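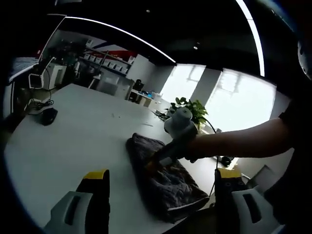
Zutoris Help > Home & Workplace > Storage and Tidying

How do you fold a thick quilted cloth so it stays folded?

Posted by Ehsan Awan in May

I have a fabric problem, which is not something I expected to type as a grown man.

We keep a number of gray quilted cloths at work. They're plush and puffy, with stitching that makes the whole thing look like a very small winter coat that lost its sleeves. They go over things, under things and between things that shouldn't scratch each other. When they're done with that, they're supposed to be folded on the big white table and put away in white bins on a shelf.

The bins were bought by someone who had seen the cloths only in the folded state, and possibly only in a catalog. Fold one in half and it behaves. Fold it again and it starts breathing. Fold it a third time and you have a loaf. I put the loaf in the bin, the loaf relaxes, and by the time I have the second loaf ready the first one has climbed halfway out to see what's going on.

Things I have tried:

Folding in half, half again, half again. See loaf.

Rolling it like a sleeping bag. Holds beautifully for as long as I hold it.

Sitting on it. Works, but I have a job.

Puvex fabric relaxer, on a coworker's advice. The cloth now smells like a dentist's waiting room and is exactly as puffy as before.

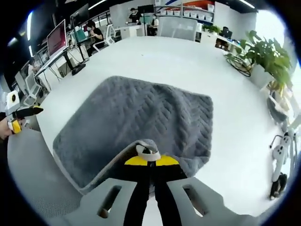

Photo: Ehsan Awan, via Zutoris Help

You can get it more or less flat and more or less rectangular, but the edges bunch, and when you pick up the near side to start the fold it wants to curl over on itself. Then the layers underneath shift, one corner slides out, and the last fold comes out as a trapezoid. I smooth the trapezoid. It becomes a different trapezoid.

I've also noticed that the stitched lines have opinions. If the crease lands on a line of stitching it goes down fairly well. If it lands on a puff, it doesn't crease at all, it just bends and waits for me to leave. I can't tell whether that means I should be folding along the stitching (which on these doesn't run straight across, it zigzags) or whether I'm reading too much into a rag.

I'd like a fold that one person can do standing at a table and that survives being carried across a room. Looks are secondary. I would accept something ugly that stays where I put it. Vacuum bags are out, we use these things every day and I'm not going to run a pump every time somebody needs a cloth.

Also, should I be ironing these? Someone told me to iron them. I don't want to iron them.

Zorica Hoxha
Marked as helpful by the poster

Don't iron them. You'll flatten the plush, you may melt the filling if it's polyester, and they'll still pop open, only shinier.

I spent seven years in the back room of a furniture rental place called Lultlow, folding padded covers and quilted throws for people who had paid to have them look effortless. The halving method is what's hurting you. Every time you fold in half you double the thickness, and the outside layer has to travel farther around the bend than the inside layer. With a bedsheet you'd never notice. With something puffy, the third fold is basically a spring, and you're the one who wound it.

Fold in thirds and tuck the end. Like this:

Lay the cloth plush side down on the table. If both sides are plush, pick the worse-looking one to go down and don't let anyone argue.

Smooth it from the middle outward with your forearm, the whole forearm, wrist to elbow. Hands push the puff into little hills. A forearm moves it along to the edge and off. Do this before the first fold and again after every fold. It takes a few seconds and it's most of the trick.

Bring one long side in to a bit past the middle. Don't pull it by the edge, because that's what makes it curl the way you describe. Slide your fingers in under it, a hand's width back from the hem, and lift there. You want to carry the edge over, so that the hem is just along for the ride.

Bring the other long side over the top of the first. You now have a long strip, three layers thick. Forearm again.

Now fold one short end of the strip in by a third. Then take the other short end and, before laying it down, open up the layers at the first end. There's a pocket in there, between the folded sides. Push the second end into the pocket, as far as it goes without a fight.

Forearm one last time and you're done. What you have is a packet about as elegant as a diaper, but the end is trapped inside the pocket, so when the cloth tries to expand it pulls itself tighter. I've thrown these across a room. I've also had them thrown at me, and they arrived folded.

On your stitching question, you're not imagining it. Stitching is where the filling is pinched down, so that's where it wants to hinge. If yours zigzags you can't follow it all the way across, so aim the crease at the points of the zigzag, where you'll catch the most stitching along one line. On a diamond pattern, same idea, go through the corners of the diamonds. Once you've folded the same cloth in the same spots a dozen times it starts to remember, and you'll get there faster than you would think, provided everybody at your work folds them the same way. I leave that part to you. I never managed it.

The bins: put them in standing up, side by side, with the closed fold on top. Stack them flat and the bottom one gets nicely squashed while the top one does whatever it likes. Upright, they all lean on each other. A bin that's slightly too full is better than one with room to spare. Give a quilted cloth space and it will use it.

One more thing, about size. Ours came in 40 by 60 inches and thirds worked fine. If yours are nearly square, do the same thing, the packet will just come out stubbier. If they're much smaller than that, a place mat sort of size, skip the short-end thirds and fold it in half with a tuck.

Ehsan Awan, replying to Zorica Hoxha

Tried it this afternoon. First attempt I couldn't find the pocket, and stood there patting down a cloth like airport security. Second attempt I found the pocket and put the wrong end in it. Third attempt held!! I carried it to the shelf at an angle on purpose and it stayed shut.

The forearm thing feels ridiculous and works. A coworker asked if I was making strudel.

Follow-up: does it matter that they're a bit fluffier after washing? The ones straight from the dryer put up more of a fight than the ones that have been around for a while.

Zorica Hoxha, replying to Ehsan Awan

Yes, a hot dryer puffs them up. Let them lie flat for 30 minutes before folding, or tumble them on low. And stop using the Puvex. Softener coats the fibers so the layers slip on each other, and slippery layers are where your trapezoid comes from.

Kneževič Upholstery (shop account)

We would recommend elastic bands with a button closure, available in several colors. One band per cloth. Please see our profile.

Ehsan Awan, replying to Kneževič Upholstery (shop account)

I looked at your profile and it's a picture of a couch.

lowshelf

Buy bigger bins.

Okay, fuller answer, since apparently that got flagged for being short. I went through this with moving pads in my garage. I learned a fold, I taught my kids the fold, my kids are now out of the house and I'd guess neither of them uses the fold. Then I bought a taller bin and started stuffing the pads in however they came off my arm. It takes no time. They don't wrinkle, they're quilted, there's nothing in there that can wrinkle in a way anyone would spot. Roughly 60 percent of folding is for the person looking at the shelf.

If the boss looks at the shelf, do the pocket thing. If it's only you, shove it in and put a lid on it.

I will say don't roll them. Rolls look great in a bin until you take one out, and then they all loosen up together and you've got a bin of snails.

Ehsan Awan, replying to lowshelf

The shelf doesn't have room for taller bins. I measured it, twice, hoping. I did think hard about the lid, though.

Going with the pocket fold. I've written the steps on a card and taped it up next to the bins, and somebody has already added "ask for strudel" at the bottom in pen.

Zorica Hoxha, replying to Ehsan Awan

Put the forearm step on the card twice. They'll skip it the first time.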